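Ladau Robotics Workshop
2024-11-03

1/ Thread on setting up the wrist camera and fingers on our bar-handling cell. One arm, one parallel gripper, round stock in, round stock out. We run the cell in simulation before we touch the real one, so some of this is about the model and some is about the hardware.

2/ The job: pick a cylinder from an angled rest, turn it, and load it into a Flernar chuck. Parts arrive at whatever angle the rest leaves them. The gripper has to straddle the part before it closes, and most of our faults over the last year came from that one step.

3/ Fingers first. The serrations are there to stop the part from sliding along its own axis. They do very little if the finger is shimmed wrong and only the top few teeth touch. Check contact with marking blue on a clean test bar. You want an even row of marks along the finger. If the marks fade toward the base, reshim.

4/ Torque the finger screws in two passes with the jaws open. Don't do it with the jaws closed on a part. The part pulls the fingers into line, everything looks fine, and the error comes back as soon as you release.

5/ Open width. We used to open to full stroke on every pick. That's safe for the part but not for whatever is lying next to it. Now the open width is set per part number: diameter plus 11 mm. Enough room for the approach error we measured, and the outside of the finger stays clear of the neighboring bar.

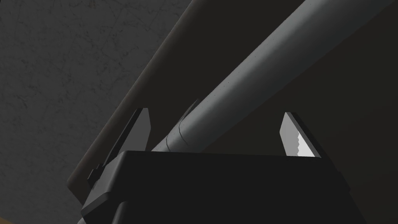
6/ Centering matters more than width. If the part sits closer to one finger, that finger arrives first and pushes. A light part rolls or shifts. A heavy part doesn't move, and the load goes into the wrist. You'll see it as a short spike in joint 4 just before the grip signal comes on.

7/ Fix for that: stop short, read the part axis from the wrist camera, correct sideways, then go in. It adds a little to the cycle. We took the hit. The old program went straight in on the nominal position and relied on the jaws to sort it out.

8/ The wrist camera sees the fingers at all times, so use them. We mask the gripper body out of the image and keep both finger edges as a reference. If an edge isn't where the calibration says it should be, the cell stops and asks for a check. It has caught a loose finger once and a bumped camera bracket twice.

9/ Lighting in the model. Our first simulation was lit flat and bright, and the axis fit worked every time. On the floor it failed on dark stock. We rebuilt the scene with one side light and deep shadow, and put a dark bar behind the gray one. The fit promptly started locking onto the wrong bar, same as the real cell.

10/ What fixed it was a depth gate. Anything beyond the far side of the part gets dropped before the edge fit. Parallel neighbors are the worst case because their angle is nearly right, so an angle check alone lets them through.

11/ Surface noise: add it. Scratches and mottling on the background produce short false edges, and a clean gray plane never will. Set the minimum edge length from the noisy version of the scene. Ours came out at 3 times the value we had been using.

12/ Collision shapes. Don't let the importer wrap each finger in one convex hull. It fills in the teeth and rounds off the tip, and you get contact in the model earlier than you should. We split each finger into a blade and a tooth strip. It's slower to run, but the closing position now agrees with the hardware.

13/ Grip force. Start low, lift, hold, and tilt the part to the steepest angle in the program. Raise the force until it stops creeping, then add your margin. Do this with oil on the bar if your stock comes in oiled. Ours does.

14/ Maintenance, as written on the sheet at the cell:
- Brush the teeth every shift. Brass brush, no steel.
- Blow out the jaw slides from the side, never straight down into the body.
- Check both finger edges against the camera reference at startup.
- Every 1,000 picks, redo the blue test.
- Replace fingers as a pair.

15/ On that last one: we did replace a single finger in February. The new teeth bit, the worn ones slid, and the parts twisted in the grip. Cost us a chuck jaw. Pairs only since then.

16/ Still open: grease. The Panasiuk grease we use in the slides picks up fines faster than I'd like. Trying a dry film on the spare gripper next. Will post the wear numbers when there are enough of them to mean something.

Related posts
Zeroing the Flernar chuck after a jaw change
Tumard bar rest: shimming and wear strips
Wrist camera calibration without a target plate
Cable routing on joint 4
Reading current spikes before a grip fault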